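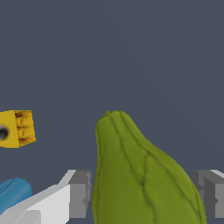 Green papaya from the yard: when to pick, and how to keep it from going bitter?

Posted in Home Fruit Growing by Nazanin Dehghan

We moved into a house on Bromlow Street last year and the previous owners left two papaya trees along the back fence. One of them is carrying heavily this year. I grew up eating ripe papaya from the store and never paid attention to how it got that way, so I have some basic things I need cleared up.

First, I would like to use part of the crop green, for shredded salad and for a soup my mother-in-law makes. The rest I would like to let ripen. I don't know how to tell a green papaya that is ready to use from one that is simply too young. I cut one in June that was about as long as my hand. The flesh was very thin and hard, the seeds were white and soft, and the milk that came out of the skin made my wrist itch for a whole evening. The salad tasted bitter even after I rinsed it.

Second, I picked two larger ones at the same time and put them in a paper bag on the counter to ripen. After more than a week they went soft in spots and started to wrinkle, but they never turned orange inside. They tasted like nothing. Were they picked too early, or did I store them wrong?

Third, the tree itself. It is taller than the fence and leaning a little toward the neighbor. I was told I can cut the top off and it will branch. I was also told that this kills it. Which one is right?

We are in a warm area with no frost most years. The soil is sandy and I water from a hose in the evening. I feed it with a general fruit tree fertilizer called Skendevska that came with the shed, if that matters. The bag has no instructions left on it.

Thanks for any help.

Mehrangiz Vahidi

I have grown papaya for a long time, first at my parents' place and now at my own, so I will go through your points in order.

Picking green. The one you cut was too young. For cooking you want a fruit that has reached its full size but has not started to color at all. Size alone won't tell you, because it varies so much from one variety to the next, and even on the same tree. What I look at is the seeds. Cut one fruit as a test. If the seeds are white and the cavity is small, leave the others on the tree for a few more weeks. If the seeds are starting to turn gray or dark and the flesh is thick and pale, the fruits of the same age are ready for salad and soup. The age is easy to judge since the fruit sets from the bottom up. The lowest ones are the oldest.

The skin on a full-sized green one should feel firm everywhere. The color stays green, and on many trees it dulls slightly as the fruit fills out. Lengthwise ridges are normal and are not a sign of poor watering. Some fruits are also lopsided. They cook the same.

The milk. That is latex, and it is strongest in young fruit. It causes the itching and much of the bitterness. Wear gloves and long sleeves when you pick, and do not stand directly under the fruit looking up. Getting it in your eye is painful and needs a doctor. At the sink, score the skin in several long shallow cuts from the stem to the tip and stand the fruit in a bowl for 60 minutes so the latex drains. Then rinse, peel, cut in half, scrape out the seeds along with the white layer under them, and rinse again. That white layer is bitter, and many people leave it on.

For salad, shred it, toss with a spoonful of salt, wait 5 minutes, then squeeze it hard in a clean towel. Put the shreds in ice water if you want them crisp and squeeze again before you dress them. For soup you can skip the salt. Cut the flesh into chunks, drop them into boiling water for a couple of minutes, throw that water out and then go on with your recipe.

One caution which should always be said: unripe papaya is not recommended during pregnancy, and people with a latex allergy can react to it. If either applies to anyone at your table, ask a doctor before serving it.

Ripening. Your two big ones were picked too early. A papaya that is still completely green when it comes off the tree will usually soften, but the sugar won't be there. Wait until you see the first yellow streak near the blossom end. Once it has one or two streaks you can bring it inside and it will finish on the counter. A paper bag speeds it up but it can't fix a fruit that was never mature. Do not put it in the refrigerator until it is ripe. Cold stops the ripening and leaves pits in the skin.

If birds or rats are a problem where you live, tie a cloth bag over each fruit when it reaches full size. I use old pillowcases cut in half.

Cutting the top. Both people told you something true. A healthy tree that is cut in warm, dry weather will usually put out side shoots. One that is already weak, or is cut during a wet spell, can rot from the top down. The trunk is hollow, and water collects in it. If you do cut, make the cut on a slant and cover the hollow with an upside-down can or a piece of plastic tied on. Let the shoots grow to the length of your forearm, then keep the two or three strongest and remove the rest.

In your place I would not cut a tree that is full of fruit. Start some seeds now from the best fruit you get, and take the old tree out when the new ones are bearing.

Parviz Shahbazi

Mehrangiz has covered the fruit. I will add something about the lean and the watering.

A papaya leaning toward the light is common, and a slight lean can be left alone. A lean that changes from month to month cannot. Push a stick into the ground so that the tip just touches the trunk at knee height, and check it after every storm. If a gap opens up, the roots are moving and you need to support the tree or take fruit off. My own tree was 138 inches tall when it went over, with a full load on it, after two days of rain. It took the fence panel with it. I had seen the soil cracking on one side the week before and had not done anything.

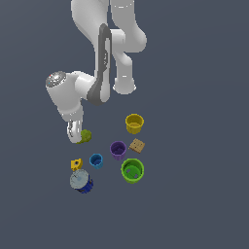

For support, use two stakes set well outside the root area and a wide soft strap. Old bicycle inner tube works. Do not use wire or thin rope. The trunk is soft and it will cut in within a month. Leave enough slack for the tree to sway a little, and loosen the strap as the trunk thickens.

On watering, I would move it to the morning. Sandy soil drains well so you are less likely to get root rot than I am, but a wet base overnight doesn't do any good. Water deeply and then let the top inch or two dry out. In hot weather on sand this can mean every other day. Keep the hose off the trunk. A thick layer of mulch helps, as long as it is pulled back a hand's width from the base.

I have not used Skendevska. With any bag that has lost its instructions I would put it aside and buy one I could read. Papaya takes small, frequent feedings, and it is easy to burn the roots on sand with one large dose. I use Prumier granules, a light handful scattered under the leaf edge every few weeks in the growing season, watered in right after. Compost would do too.

Also check whether your second tree is a male. You said only one is carrying heavily. If the other has long hanging sprays of small flowers and no fruit, it is a male, and you can decide whether you want to give it the space. If the one that bears is a female, it may need that male for pollination, so don't take it out until you know. If its flowers have both parts it will set fruit alone.

Sepehr Dehghan

no relation to the person asking as far as I know

I just pick them whenever and make pickles. Peel, slice thin, salt overnight, then vinegar and sugar and chili. Bitter is fine in a pickle. I use the Kermani cookbook one, page 181, but half the sugar.

Don't top the tree. I topped mine and it died.

Comments

Nasrin Rahimi: Was it raining when you topped it? Mine was cut in a dry month with a coffee can over the stump and it has three good branches now. The fruit is a little smaller than before, but I can reach it without a ladder.

Sepehr Dehghan: it might have been. I didn't cover it.

Nazanin Dehghan: Thank you all. I looked this morning and the second tree does have the long sprays, so I will leave it alone until I can get a good look at the flowers on the first one. I cut one of the lowest fruits, and the seeds were gray with a few black. I scored it and let it stand the way Mehrangiz described, and I took off the white layer, which I had left on last time. The salad was not bitter. I have put a stick in by the trunk and moved the watering to before work. Parviz, how far out do you set the stakes? The fence is close on one side.

Parviz Shahbazi: Three feet if you can. If the fence is in the way, put both stakes on the open side, away from the lean, and run the strap back to them. Don't tie it to the fence.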